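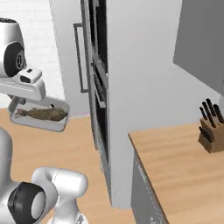
Which file should I load first?
Load recipes.csv. Every other table refers back to it through the recipe_id column, and the import script stops if it is missing.

Koltska Oven Recipes: data card

Version 2, released 24/04/2020

Summary
Koltska Oven Recipes is a table of home baking and roasting instructions, typed up from the printed leaflets that Bonlow supplied with its domestic ovens. It covers fish, poultry, root vegetables, bread and tray bakes. The text is in English. Temperatures are in degrees Celsius and weights are in grams.

Contents
recipes.csv: one row per recipe, with title, category, servings and leaflet code
ingredients.csv: one row per ingredient line
steps.csv: one row per instruction, numbered from 1
leaflets.csv: one row per source leaflet
LICENCE.txt

There are 100 recipes taken from 27 leaflets. Category is one of 11 fixed values, listed at the top of leaflets.csv as comment lines beginning with a hash. Most CSV readers need to be told to skip these.

Fields that need care
oven_temp holds the conventional setting. The fan setting is in oven_temp_fan and is blank where the leaflet did not give one. We have not calculated missing fan settings.
cook_minutes is the shorter time where the leaflet gives a range. The full wording is kept in cook_text.
shelf takes the values top, middle, bottom or unknown. Leaflets from the Brerkunwood printing use numbered shelves, counted from the floor of the oven. These were converted by hand and the original number is in shelf_raw.
quantity may be a fraction written as text, such as 1/2. Convert before doing arithmetic.

Spelling and units
Spelling follows the leaflets except for plain misprints, which were corrected and marked with Y in the corrected column. Spoon measures are left as printed. Ounces were converted to grams and rounded to the nearest 5.

Known problems
Steps that ran across two leaflet pages are sometimes split into two rows.
Stuffing recipes printed inside a poultry recipe have no recipe_id of their own.
Servings is blank for all bread.
The cooking times have not been tested and should not be treated as food safety advice.

Loading
The files are UTF-8 with comma separators and a header row. The Testa import script creates four tables and an index on recipe_id. Run it on an empty database. It does not update existing rows.

Changes since version 1
Added shelf_raw and oven_temp_fan.
Removed duplicate rows from ingredients.csv.
Renamed time to cook_minutes.

Licence
The tables may be copied and changed for non-commercial use, provided LICENCE.txt is kept with them.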